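3.2 Objects and surface

The items were chosen from the list of household words that Mekonnen prepared for the earlier Urnham study. That list has 109 entries, and many of them name things too large or too fragile for a shared table. We kept the words for eating and cooking, and we looked for objects that an adult would name without hesitation. The arrangement had to look like a table in use, so we did not put the items in rows and we did not sort them by kind. Food, dishes and tools lie among each other, as in Figure 2.

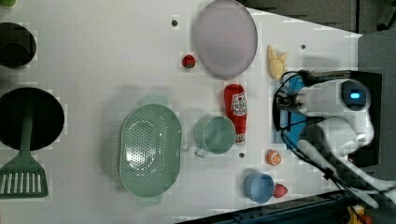
Figure 2. Kitchen items on the white tabletop, with the plate, colander, mug and ketchup bottle among them.

Color was a difficult question for us. The mug and the colander have the same soft green, and a person who says only "the green one" has not yet chosen between them. We kept this pair on purpose. In the pilot sessions at Favden, all objects had different colors, and the speakers almost stopped using the names of the things. Workneh proposed that some colors should be shared, so that shape and use would come back into the descriptions. The red items work in a similar way – the ketchup bottle and the small tomato share a color, but they are very different in size.

Position was the second question. A colander that lies flat shows its holes clearly and is easy to name. The mug, when it is seen from above, is mostly a round opening, and its handle then becomes the important part.

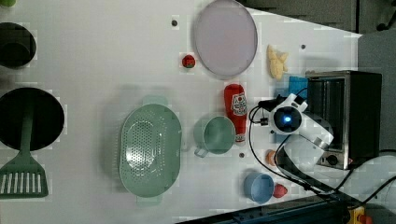

We also wanted some objects that touch or cover each other. The slotted spatula lies across the frying pan, and its head reaches past the rim onto the table. Speakers can call this "on the pan" or "over the pan", and both answers were accepted in the coding. The Yilma scheme, which we used in its second version, treats the two words as one category. We are not sure that this is right for all languages in the sample, and we return to the problem in Section 5.

Each of the 13 speakers gave descriptions in the morning, before any list of words was shown to them. Mistakes in naming were left in the transcripts. The corrected forms are given in a separate column, together with the notes of the second coder at Trallcombe.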